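May 2, 2018 – notebook, planting corner

Panels are up. Two of them, the leaf print ones, meeting at the aluminum strip. Kiyoshi wanted them in before the weekend people from Sandoval come through, and I said fine, but I want it written down that I still don't see what the print does for anybody. The idea in March was that a gray leaf pattern would make the corner "read as garden." It's a wall with grass printed on it. The plants we put in front of it will have to compete with pictures of plants, and I know which side I'd bet on in dim light.

Things I checked, in no order:

- Corner strip. Kiyoshi says it's plumb. I put the short level on it twice and got two answers, so either the level is bad or I am. Borrow Jolanta's tomorrow and do it again.
- Seam at the floor. Tight enough on both sides that I couldn't get a business card under. I expected worse. No sealant yet, and I'd hold off until we decide whether the panels stay.
- Panel widths. Order sheet says 700 for both. I measured 639 on the left and 621 on the right, inside face to inside face, in mm. Some of that gets eaten by the profile but I can't make the whole difference come out. Asked Revgate for the cut list. They sent me the order sheet again.
- Print. Heavier on the left, especially low down, thin on the right. Jolanta thinks it's one long design and we were sent two pieces that don't belong next to each other. Could be. The supplier calls it "natural variation," and I don't buy that for something that came off a printer.

Floor: we're keeping the marble. I lost that argument in March and I'm not reopening it, except to say that wet potting mix on polished stone is a slip waiting to happen, and grit under a shoe will scratch it. Daithí's answer is a tray. Fine, who empties the tray? Shinji's answer is a mat, which at least can be shaken out. Trying the mat first.

Trowel: we're on plastic ones now. The case for them is that they won't mark the marble if somebody drops one, and that is true as far as I can tell. I let one go from waist height 12 times and couldn't find a mark on the stone or a crack in the blade. That's one trowel on one afternoon though, and it was new. What I don't believe is that it'll hold up in packed soil. I leaned on it in the old bag of compost and the neck bent further than I liked. It came back straight, but I'd still keep a steel one in the drawer for anything that's been sitting a while, and just not let it near the floor.

Size is OK for small pots. Too small for the big planter unless you have all day.

Also: swept the corner before lunch. Small bits seem to end up where the strip meets the floor and the broom goes right past them. Old paintbrush works better. Leave one on the hook, please, and don't take it for paint.

To do
- level again with the other level
- cut list, and ask for it by phone this time
- mat, dark color
- try the trowel on clay mix before we order more
- ask who signed off on the print (I have a guess)

Left the trowel out on the marble for whoever wants to try it.
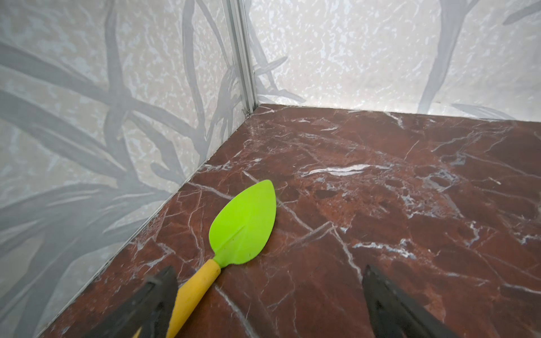

Tadhg Moynihan wrote underneath that he'd used the plastic kind at home for two seasons and the neck is always what goes, usually on a root, so buy a couple of spares and quit testing. He also wants it known that he likes the leaves.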